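Moving the boiler cupboard, and other small works

February 13, 2019

The new boiler has been in for two weeks now, so I can write down how it went while I still remember it.

The old one was a Juvar, fitted before we bought the flat, and it had been losing pressure since June. I topped it up every few days and put off doing anything. Then in the cold spell it stopped lighting in the mornings. I got three quotes. Two were close together and the third was £200 less, from a firm called Nowicki, who could also start first. I went with them.

The job was meant to take a day. It took three. The flue on the old boiler went out through the side wall, and the current rules on how close it can be to a window meant it had to move to the back. That meant a new hole, and a longer condensate pipe. I would have liked to know this when they came to quote, but the fitter who measured up was not the fitter who came to do the work.

They were tidy. Dust sheets went down in the hall and on the stairs, and they took the old boiler away without being asked. The heating was off for the whole three days and we used two oil-filled radiators, which kept the bedroom at a reasonable temperature and did very little for anywhere else.

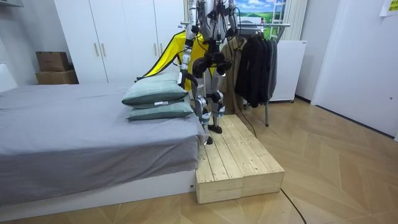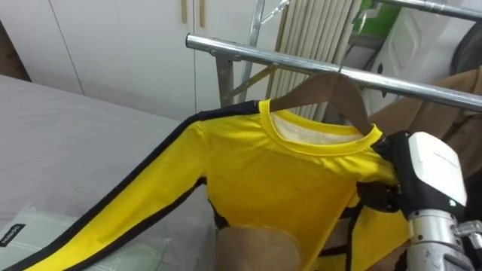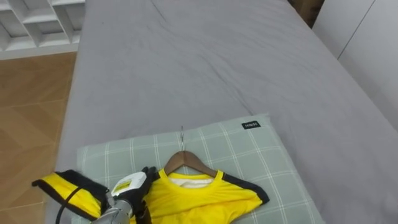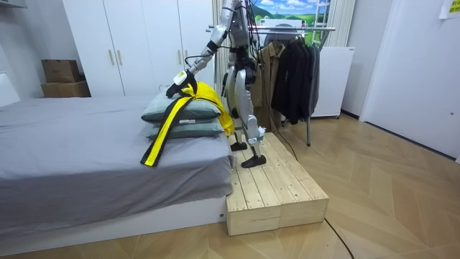 The thermostat is a Jevow and it came with the boiler. I didn't want one that needed an app, and you can ignore the app on this one. It took me an evening to set the times. Holding the left button for nine seconds gets you into the weekly programme, and the leaflet only mentions this on page 23. If you press it for less than that it changes the clock instead.

I have it set to 18 in the day and off overnight. The radiators still need balancing. The one in the kitchen gets hot straight away and the one in the back room takes up to 2 hours, so I have been closing the kitchen valve a quarter turn at a time and waiting a day in between.

What is left to do: the old flue hole has been bricked up but not painted, and the cupboard door no longer shuts because the new pipework sticks out at the bottom. I might cut a notch in the door. I have also got to send off the warranty card, which has to be done within a month of fitting.

The gas bill is due at the end of next month and I'll put the figures up then.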